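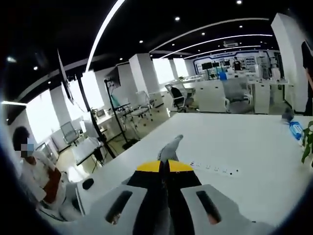

*Figure 4.1. A white worktable with a power strip.*

# Chapter 4: Casting the Campaign

A fashion label hires a face for a season, and the contract usually runs longer than the ads do. This chapter covers how that choice is made, who signs off on it, and what it costs.

We follow one case throughout. Serkholm, a knitwear label, began casting its fall campaign in July with 40 names on a list. Casting director Berenice Contreras cut the list to 9. The final pick, model Panya Kaewkla, was not on the first list at all. 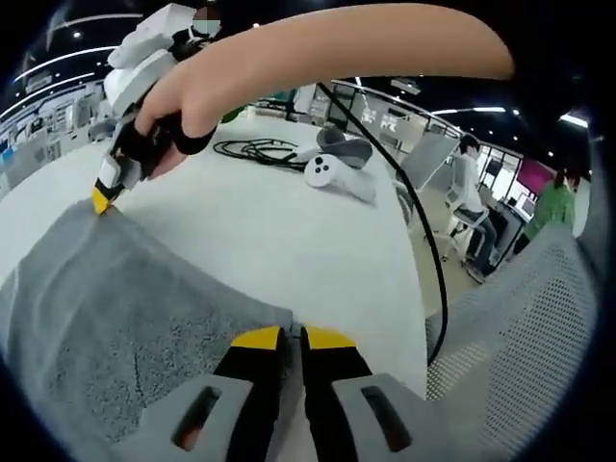

## 4.1 Who Is in the Room

Three people had a vote: Contreras, designer Theresia Schwaiger, and photographer Tomás Sampaio. Schwaiger wanted an older face. Sampaio cared most about how a person moves in heavy knits. Read their notes in Section 4.3 before you try the exercises.

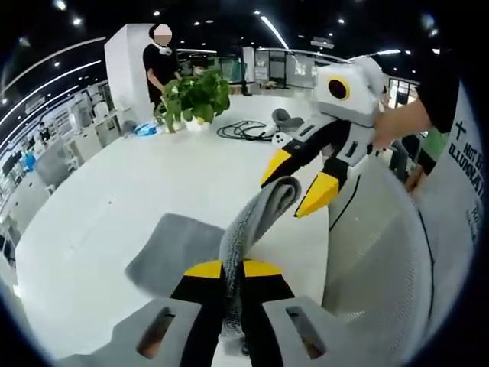
*Figure 4.2. Gray knitted towel held at both ends.*

Key terms: *usage rights, exclusivity, option, buyout*.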